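Clearing the desk: my report on the study corner project

Module: Living and Working Spaces
Report length: 4 pages plus notes

Why I picked a desk

We were asked to choose one small bit of a room, change how it is used and write up what happened. Most of my group went for kitchens. I went for my study corner at Trekevberg, mainly because I was sick of eating my tea next to a heap of lecture notes and then wondering why my notes had butter on them!

The building used to be a workshop and the rooms have kept a lot of that. I love it, but it isn't the easiest place to keep tidy. Nothing is built in, there are no cupboards, and whatever you bring with you has to live on a shelf or on the floor (mine mostly lived on the desk).

What I did first

Before I moved anything I emptied the desk onto my bed and wrote a list. It came to 61 things. I was expecting maybe half that. There were pens, obviously, and a stapler with no staples in it, two mugs, a library book I'd already paid a fine on, a bag of screws from a chair I no longer own, and a truly silly number of receipts. I sorted them by when I'd last used them, which was the method from the Grisance handout, and that was harder than it sounds because I kept wanting to say "last week" about things I plainly hadn't touched since January.

In the end 50 of them left the desk. A few went in the bin, a lot went into a box under the bed, and the rest got a place somewhere else in the room. I was quite strict about paper. If it had a date on it and the date had gone by, out it went.

The furniture

I didn't buy anything new for this. My budget was nil and the brief said to work with what you have. The desk is one I got second-hand from Filali, the place behind the bus station, with the cubby shelving fixed to one side. I'd been treating those cubbies as a sort of dumping ground because the compartments sit at an angle and nothing flat goes in neatly. Once I stopped trying to make folders fit, they were much more useful! Rolled-up drawings are fine in there, and so are headphones and a scarf.

The lamp is a Lustetti one from a car boot sale and it was the one thing I refused to put away. I tried it in 3 different spots over the fortnight. By the cubbies it threw my own shadow over the page, and near the front edge I kept knocking it with my elbow. The far edge was best, so that's where it stayed.

Then there was the open bookshelf. I took every single book off it, wiped it down and left it that way for a while so I could work out what really needed to go back. My tutor thought this was a bit extreme. I thought it was the most relaxing thing in the whole project, to be fair.

How it went

The top of the desk stayed clear for the whole fortnight, apart from one evening when I did a model for another module and there was card absolutely everywhere. I could sit down and start straight away, where before I'd spend the first ten minutes shoving things about. I also ate at it less, which I hadn't planned.
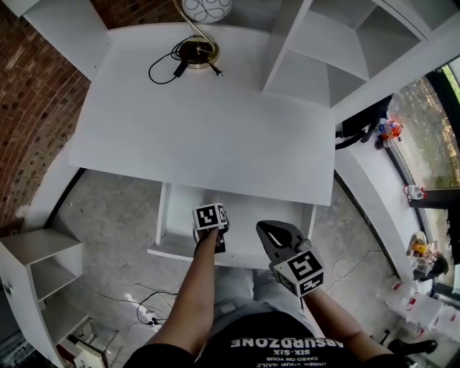

Fig. 1. The white desk top, with the lamp at the far edge and the shelving fixed to the right-hand side.

What I didn't sort out was cables. The lamp cord still loops over the desk, and down on the floor there's a power strip with a proper tangle of black leads coming off it. I had a go at tying them together, got annoyed and left it. Next time I'd start with the plugs and do the pens last.

The windowsill is the other weak point. It's a nice ledge under a big window and I look straight out at green, so it ought to be the best part of the room, but it collects bottles and bags, and the round basket I put there for odds and ends has simply filled up with clutter. I've basically moved some of my old desk a metre to the right.

If I carried on with this I'd look at the ledge next, and I'd ask other people on my corridor to try the list as well. I'd also like to put the books back on the shelf in some kind of order, although I've not decided what order yet. My full list, with what went where, is in the notes at the back.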